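Second arm for the bowl and cup cell: what to budget

kingi_lab
Quote from Pronis is in for a second arm. Gripper is a separate line. I have 603 left for spares and want to hold it for finger pads and one wrist cable. Objections?

tresthorpe_ops
Pads yes, cable no. We run 8 arms and have replaced five sets of pads since November. Zero cables.

mdunstan
Disagree. Lead time on our last cable was 60 days. The arm sat idle for all of it. Buy the cable.

tresthorpe_ops
Then your routing is the problem. Fix the strain relief first.

mdunstan
Routing was to spec.

kingi_lab
Noted, both. Cable stays in for now. Next question is whether the second arm needs its own table. Current work is picking plastic cups and bowls off one square top, some of them nested, and the gripper has to come in at the rim.
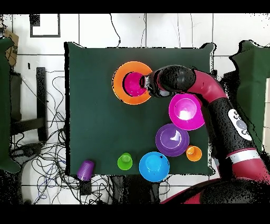

With two arms I would want a wider top and separate power, so add a table and a floor cable cover to the request.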